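3. Materials and storage conditions

3.1 Stock

The hats were drawn from the summer line of Surix, a wholesaler of straw and paper-braid headwear. Stock was held at two warehouses, Parcombe and Skoltau, and 300 hats were taken from each. All were of the sewn-braid type, in which a continuous plait is coiled outward from the tip of the crown and stitched to the preceding turn along its overlapping edge. Hats with a wired brim were excluded. A wire hides changes in the brim until it is bent out of shape itself, and the grading scale used in this study has no category for that kind of damage.

The plait was wheat straw. Paper braid was considered for a parallel series and dropped when it became clear that the supplier's lots mixed coated and uncoated paper under the same stock code. Lot numbers for straw were more reliable. Each lot could be traced to a single dyeing and stiffening run, and lots were split between the two warehouses so that neither received a run the other did not.

Stiffener was gelatin in all lots. The concentration was not disclosed by the maker and could not be measured without destroying the sample. We treat it as constant within a lot and unknown between lots, and lot is therefore carried as a random effect in the models of Section 4.
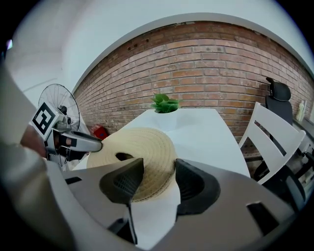
The crown and the brim of a sewn-braid hat respond differently to load. The crown is a closed form and resists vertical compression until the stitching between turns begins to slip. The brim is free at its outer edge. It has little stiffness of its own apart from the stiffener and the tension of the sewing thread, and it takes on the shape of whatever supports it. Trade practice reflects this: hats are nested crown in crown and stacked brim on brim, so that the lower brims carry the weight of the stack at the turn where crown and brim meet. Most of the permanent damage reported in warehouse returns begins at that turn.

3.2 Storage treatments

Hats at each site were assigned to one of two treatments. In the nested treatment, hats were stacked in the manner described above and placed in lidded cartons. In the supported treatment, each hat was stored crown down in a molded tray with the brim clear of the tray floor. Cartons and trays occupied the same racks, and rack position was rotated at each inspection to reduce the effect of drafts from the loading doors.

Storage lasted 15 weeks, beginning in January. The season matters for the reading of the results. Both warehouses are heated only to protect the sprinkler lines, and relative humidity inside follows the outdoor air with a short lag. Parcombe is near the coast and stays damp through the winter. Skoltau is inland and dry, with sharp drops in humidity on cold nights. Loggers were placed inside a carton, inside a tray stack, and on the open rack at each site. The carton loggers showed the smallest daily swings at both sites, which is what one would expect of corrugated board packed with plant fiber.

Two loggers at Skoltau stopped recording before the end of storage. Their missing values were not filled in. The open-rack record at that site is complete and is used wherever a single humidity series is required.

3.3 Handling

Handling was kept to a minimum and followed a fixed order. Hats were lifted by the brim on both sides of the crown, never by the crown tip, which dents under thumb pressure when the stiffener has softened. They were set down on a flat, hard surface and left to rest before any reading was taken. Earlier trials had shown that a brim continues to move for some time after the load is removed, and that readings taken at once after unpacking overstate the deformation. The rest period was the same for both treatments.

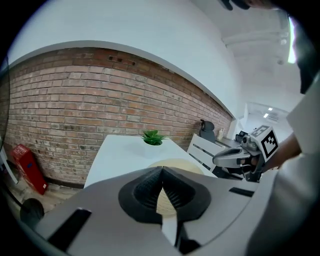
Relaxation was not complete by the end of the rest period in the dampest lots. This introduces a small bias against the nested treatment at Parcombe, where the stiffener was softest and the recovery slowest. We did not extend the rest period to remove it. A longer period would have allowed the hats to come into balance with the air of the inspection room, and the readings would then have described the room and not the warehouse.

Hats were not steamed, brushed, or reshaped at any point. Retail staff routinely steam a brim before display, and many of the faults recorded in this study would be corrected that way without difficulty. The grades should be read as the condition of the stock on arrival, before any labor is spent on it.

3.4 Grading

Brim condition was scored on the MacKinnon scale, which ranks deformation by its extent along the outer edge and by whether the brim returns when pressed flat and released. The scale is ordinal. Distances between grades have no physical meaning, and no averages of grades are reported. Crown condition was recorded separately as sound, dented, or open, the last meaning that adjacent turns of plait had parted at the seam.

Graders did not know which treatment a hat came from. They could often guess. A nested hat tends to carry a faint line on the underside of the brim from the edge of the hat beneath it, and no way was found to mask this mark without touching the brim. Agreement between graders was good for the extremes of the scale and poor in the middle, a pattern that has been reported for ordinal scales of this type in other soft goods. Disputed hats were graded again after a second rest, and the second grade was kept. 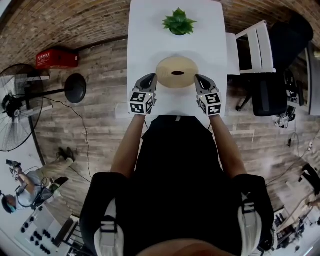
Figure 4. Round beige object on a white table, between the fingertips of two hand-held grippers.

3.5 Data cleaning

The grading sheets were closed on 8/7/20. Entries with a missing lot number were removed, as were hats whose carton label did not match the rack log. Hats with parted seams were retained in the crown analysis and left out of the brim analysis. An open seam near the base of the crown releases the inner edge of the brim, and the resulting droop cannot be told apart from deformation under load.

Removals were spread evenly over the two treatments but not over the two sites. Most came from Parcombe, where labels had lifted from the cartons in damp air. The site comparison in Section 4 is reported with and without the affected lots, and the ranking of the treatments is unchanged in either case.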